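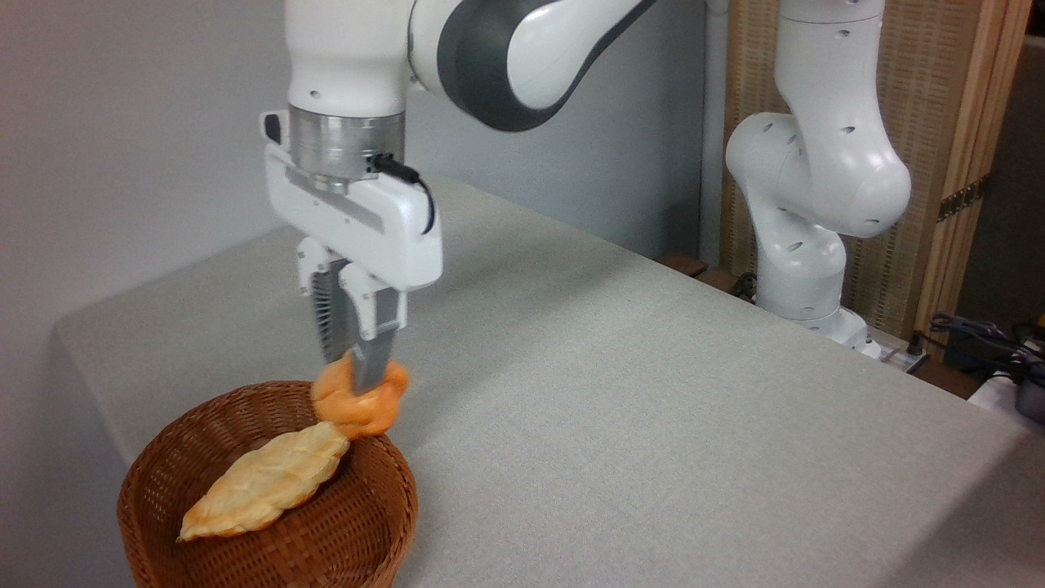 Bread handling station, Ulon open day in Novthorpe. White arm, parallel gripper, knotted roll over the basket.

I took the afternoon off on Friday, July 24, 2026 to go to the open day at Ulon. They do integration work, mostly for food packing, and they had opened up the back half of their building with several stations running. I went for the conveyor tracking demo and ended up spending most of my time at the bread table, so that is what this post covers.

The task is simple to state. Bread and pastries have to be moved between a basket and a table covered in light gray cloth. Two arms are mounted at the table. For the runs I watched, one arm did the work and the other stayed folded up at the far edge. I asked whether they ever run both. They do, but the planner for the shared workspace was still being changed and they had it turned off for the public.

Soft goods in a basket are a bad case for a parallel gripper. The items overlap, the rim limits the approach angle, and wicker gives a noisy depth map. A knotted roll is a better target than it looks, though, as the twists leave ridges on top where the fingertips can close. The long braided pastry is worse. It lies flat, it has a texture running at an angle to its own axis, and if you pinch it near one end the other end drags. The operator told me the grasp point on the braid had been moved toward the center in June and the drop rate improved after that. He did not have a figure for it, so I can't give one.

Some notes on the gripper. The housing is a plain white box below a silver flange, with a short cable looping down beside it. One of the fingers has a dark ribbed pad. I asked about force control and got a straight answer: they limit motor current and stop on finger position, with no force sensor at the fingertips. For bread that is probably fine. The crust gives a little before anything reaches the limit. I would not want to try it with a cream filling.

The software is called Rana. It keeps a list of grasp candidates per item, ranks them, and drops any where the housing would hit the basket rim. That last check is where most of the cycle time went. On the screen I could see it throwing out candidates near the wall of the basket one after another, then settling on something high and close to vertical. Average cycle on their display was 15 seconds. That is slow for a packing line and they said so. The whole thing is meant as a test bench for grasp planning, and the arm speed was also held down for visitors standing nearby.

The counter on the same screen read 948 picks since the last reset. I watched for a while and saw 3 failures, all of the same type: the fingers closed, the arm lifted, and the item slipped out sideways and fell back into the basket. Recovery was automatic. The arm goes back up, takes a new image, and builds a new list. It does not remember which grasp just failed, so on one occasion it tried nearly the same spot again. I mentioned this. They have a ticket open for it.

Placing got less attention than picking, as usual. The release height is fixed per item type, and the roll was let go a little early when another pastry was already underneath. It landed all right. With something fragile you would want to detect contact and then open. The flange looks like it would leave room for a wrist sensor, but that is my guess and I forgot to ask.

The other stations, briefly. The conveyor demo was a Winevik belt with a vision box over it, and it worked the way these always work. Tracking was good until the belt was stopped and restarted, after which the offset was wrong until they homed it again. There was also a palletizing cell behind a fence, not running when I got there.

Practical details if you go next year: parking is on the north side and the sign is easy to miss. Registration was a sheet of paper on a desk. No closed-toe shoe rule for the visitor area, but they will ask you to stay behind the yellow tape. Coffee was available, food was not, apart from what was on the robot table.

I have a page of handwritten notes on the Rana candidate ranking that I still need to type up. Those will go in a separate post, with the questions I sent them afterward if they reply.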